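4.2 Self-reported wiping in shared kitchens

Claims that a visible cleaning schedule changes how often people wipe a table rest mostly on diaries. We doubt the diaries. In the Cutidville survey, 968 entries were collected over 30 days, and most were filled in at the end of the week, from memory. Pale, finely striped tabletops of the sort in Figure 3 make matters worse, as respondents judged them clean by eye and saw little reason to wipe.
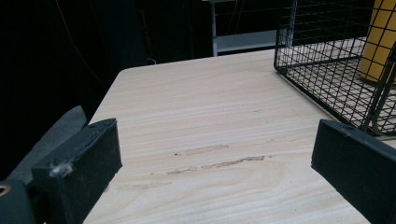

Figure 3. Light-colored wooden tabletop with a rounded corner.

Estela Sosa objected that a late entry is still an entry, and that people who forget the hour seldom forget the chore. That may hold for chores done once a day. We have seen no evidence that it holds for wiping, and the Ocampo data, drawn from only 24 households, cannot settle it.

Nor does the reported gain of about 40 percent persuade us. The schedule and the diary were handed out together, so the effect of one cannot be told from the other.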